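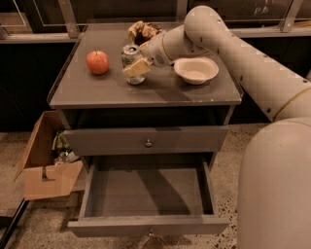

Ximeng Hao put it to us after the first lecture that if people say they snack less when the food is kept further away, we may as well believe them, as they've got no reason to lie. It's a fair point and I want to spend this week picking at it.

Week 4: Snacking, distance and self-report

The claim you'll meet everywhere is that moving food out of reach cuts how much of it gets eaten. You'll find it in magazines, in workplace wellness kits and in at least one of your set readings. I'm not saying it's false. I'm saying the evidence is thinner than the confidence.

Take the Trerketthorpe study (Halvorsen and Ashour, in the reader). They signed up 300 adults and had usable food diaries from 200 of them. Where did the others go? The paper gives it one sentence. If the people who dropped out were the ones eating the most, the main result could be a fluke of who stayed.
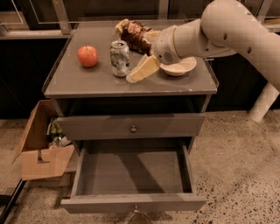

Fig. 2. Apple and can on a bedside-height surface, drawers open.

Next, what counts as a snack? Halvorsen's coding sheet treats a piece of fruit and a bag of chips as one "event" each. Do that and a person who swaps chips for fruit shows no change at all, while someone who eats half a bag twice looks worse than someone who finishes it in one go.

Then there's the diary. People filled it in at night, from memory. Kundley's reply to the paper compares diaries with kept wrappers and finds up to 89 per cent agreement, and that "up to" is doing a lot of work. Ask what the worst household looked like.
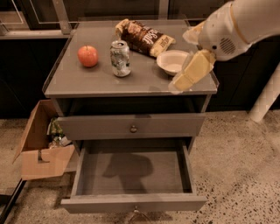
Memory also favours meals over nibbles. A sandwich at noon has a time and a place attached. A handful of something while you're looking for your keys doesn't, and that's the very behaviour the study says it measured.

For Wednesday's tutorial: read Kundley, section 2 only. Bring one change to the diary method you'd defend to Fouad, who is taking the group and doesn't like apps. Skip the Witkowska chapter, it repeats the textbook.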